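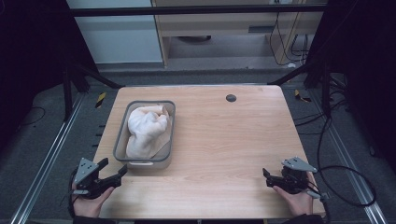
Prunedari Word List, README

Prunedari is a list of 400 household words as they are spoken in the Sovirden valley and in the villages along the river Juška. It contains words for cloth, washing, storing, mending and the small tasks between them. The list is meant for teachers, translators and anybody who has inherited a box of family letters and can't find half of the words in a dictionary.

Contents of the folder

words.csv — the list itself, one row for each word
sources.csv — the letters and notebooks where the words were found
variants.csv — other spellings, linked to the main list by number
sound/ — 112 recordings, one word in each file
CHANGES.txt — corrections after the first version

All text files are saved in UTF-8. If you see strange signs in place of š or ž, please open the file again and choose the encoding by hand. Some spreadsheet programs guess it wrong and then save the mistake.

Columns in words.csv

id: a number, never used again if a word is removed
headword: the form we have chosen for the list
part: noun, verb, adjective or phrase
meaning: a short explanation in English
upper: yes, if the word is known in the upper valley
lower: yes, if the word is known along the Juška
source: a number from sources.csv
note: anything that did not fit in the other columns

An empty cell in "upper" or "lower" means that we did not ask. It does not mean no. Please keep this difference when you convert the file, as several earlier copies have lost it.

How the words were chosen

Most of them come from private letters and from household notebooks, where people wrote down what was washed, lent or given to a daughter. We read 100 letters completely and looked only for single words in the others. Then the words were read aloud to speakers in both parts of the valley, and they told us what they understand by them. Where two speakers gave different meanings, both are in the list, separated by a semicolon. We did not decide who is right.

Words from the church books were left out. They are interesting, but they belong to the language of the clerk and were hardly ever used at home.
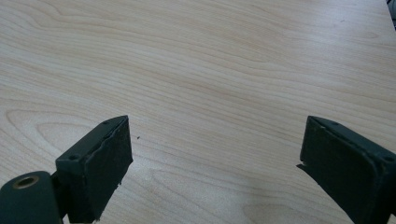
Cluva, October

The second version is now ready. The biggest change is in the verbs. In the first version we had one verb for folding, and readers from the upper valley wrote to us that this is too few. They have one verb for folding a sheet between two people, another for folding alone, and a third for putting cloth away without folding, which is said with some blame. All three are now in the list with their own numbers.

We also corrected the word for the starch cloth. It was marked as a noun of the lower valley only, but the oldest notebook from Cluva has it two times.

Known problems

The accent marks follow the spelling of each source, so the same vowel can be written in two ways.
The recordings are of unequal loudness. Eight of them have a church bell in the background and will be recorded again.
Words for lace are poorly covered. We had no lace maker among the speakers.
English meanings are short and sometimes too simple. "To air" stands for four different verbs, see the notes.

Use and license

The word list and the recordings may be copied, changed and printed, also for sale, if the name Prunedari and the version number are given. The letters themselves are not included and we can't send copies — they stay with the families. Names of persons were removed from all quotations in the note column.

Corrections

Please send the id of the word, your correction, and the village where you know the word from. If you are not sure about the spelling, write it as you hear it. Additions for the lower Juška are especially welcome, and also any word for a mended place in a pillowcase, for which we still have only a borrowed one.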